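# Okberg: Poems by Jolanta Sowa

Paperback, 103 pages, $24
Published by Peltar
Polish and English on facing pages
English translation by Celina Wilczyńska

**In stock.** Orders are packed on weekdays and sent by regular post.

## About the book

Okberg is Jolanta Sowa's second collection and her first to appear in English. It holds 36 poems, most of them short, written over several winters in a town with one bakery, a closed cannery and a ferry that ran when the harbour was clear. The town gives the book its name. Sowa taught there at the primary school, and a fair number of the poems are set in or near it: the coat hooks, the walk home in the dark, a parent waiting in a car with the engine running.

The poems don't rhyme in Polish and they don't rhyme in English. A few use a repeated line, most noticeably "Ferry, Cancelled", where the same four words come back at the end of every stanza and mean something a little different by the last one. The longest piece, "Inventory of My Aunt's Kitchen", runs to nine pages and sits in the middle of the book. Readers who find it slow can skip it and come back. The poems on either side of it stand on their own.

There are no notes at the back. Celina Wilczyńska has written a two-page introduction that explains a handful of place names and one children's rhyme that is quoted in "Second Bell". She also says plainly where she gave up on a pun.

## From the book

*Second Bell*

The caller of names has lost her voice
and points at us instead.
I stand when the finger reaches me.
It is the first time all year
that she has said my name correctly.

## Contents

The book is in 4 parts:

1. Harbour (poems about the town and the ferry)
2. Inventory (the long poem and three short ones that go with it)
3. Second Bell (the school poems)
4. Letters to Igor (a sequence addressed to the author's brother)

The fourth part was printed earlier as a stapled pamphlet under the same title. If you own the pamphlet, the text here has small changes, and two poems have been added to the end of the sequence.

## Details

| | |
|---|---|
| Format | Paperback, sewn |
| Pages | 103 |
| Languages | Polish, English |
| Text paper | Ciler cream, uncoated |
| Cover | Grey card with flaps, no lamination |
| Printed and bound by | Van der Linden |
| Cover drawing | Dariusz Kozłowski |
| Price | $24, tax included |

The cover card is soft and will mark if it rides around in a bag with keys. It darkens a bit along the spine with handling. We don't take returns for this, but a copy that reaches you bent or torn in the post will be replaced.

Because the pages are sewn, the book opens fairly flat, and you can read across from the Polish to the English without holding it down. The type is on the large side for a poetry book. Line breaks in the long poem were kept as the author set them, so a few lines run close to the inner margin.

## The recording

Each copy comes with a printed card carrying a download code. The recording has Sowa reading the whole of "Letters to Igor" in Polish, followed by Wilczyńska reading the same poems in English. It was made in one afternoon, and you can hear a tram in two places. The file is a plain MP3 and there is no account to set up. If your code doesn't work, write to us with your order number and we'll send another.

The recording isn't sold separately for now.

## Shops, libraries and reading groups

Shops can order from us directly on the usual trade terms. Przemysław Adamczyk looks after trade and library orders and will answer in English or Polish.

Reading groups that order six or more copies pay no postage within the country. We can also send a sheet of questions that Igor Górecki wrote for his evening class — it covers the first and third parts only, and it can be photocopied.

Teachers are welcome to copy up to two poems for use in class. For anything longer, or for setting a poem to music, please ask first. The Polish text and the translation have separate permissions, so tell us which one you need.

## Ordering

Choose the number of copies, then choose regular or tracked post at checkout. Tracked post costs more and isn't always faster. Signed copies were sold last December and are gone. We don't keep a waiting list for them.

The pamphlet of "Letters to Igor" is out of print and we have no plans to reprint it. Sowa's first collection was published in Polish only and isn't one of ours — a second-hand bookshop with a Polish shelf is the best place to look.
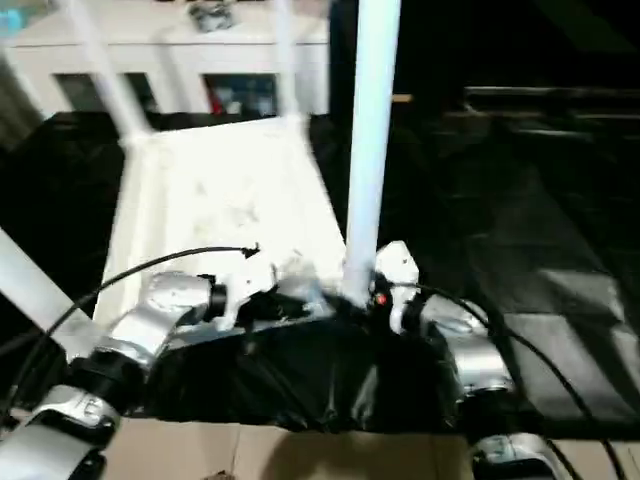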